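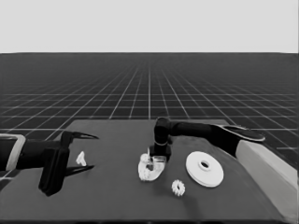 Can a machine take over a chore at home or on the shop floor yet?

One chore at a time, with everything laid out in front of it and a person close by, it can get a fair amount done. Hand it a whole kitchen or a whole repair counter and it's still slower than a bored teenager.

So that's the big question out of the way, and it's pretty much where we stood in October too, but a lot has moved underneath it! Most of your money this period went into small-parts work, putting together the kind of little geared assembly you'd find inside a household gadget. We do it in simulation first, two arms at one table, with the loose pieces lying where both arms can get to them. I used to think of simulation as the cheap warm-up. I've changed my mind, mainly after watching how many silly ways there are to miss a small gear.

We ran 3000 simulated attempts at the full assembly. The machine finished 327 of them with no help. I know that looks thin next to what I hoped for in the proposal (I was feeling brave that week), but the batch before it finished 31, so I'm pretty happy. Big flat parts go well. Little ones are where it falls apart, and the worst moment is the handover, when one arm is holding something steady and the other has to bring a piece in without bumping it. Anybody who has put a blender back together knows that feeling.

Then there's the shop floor. The folks at Nasdale let us set up on a bench at their Iltcombe repair shop for 14 working days, and I learned more there than in all the months before. Their people don't care much about speed. They want to load a tray, walk off, and come back to something they can trust, and right now we stop and ask for help far too often for that. Sorting worked nicely, though, and they asked if we could leave it running. (We couldn't, the bench was promised to someone else, but what a nice thing to be asked!)

Laundry I've parked. We gave it a decent try, and towels are okay, but fitted sheets beat us every time and I'd sooner spend the Shabalala grant where it's paying off.

Money is on track. The one overspend is computer time, and I've covered it from the travel line because I hardly traveled.

Next up is the handover problem, then a second stay at Iltcombe if Nasdale will have us. I'd also like your okay to move the leftover laundry funds over to small parts. If you could let me know before we book the bench, that would be a huge help.

Project lead, Britside
Monday, February 14, 2022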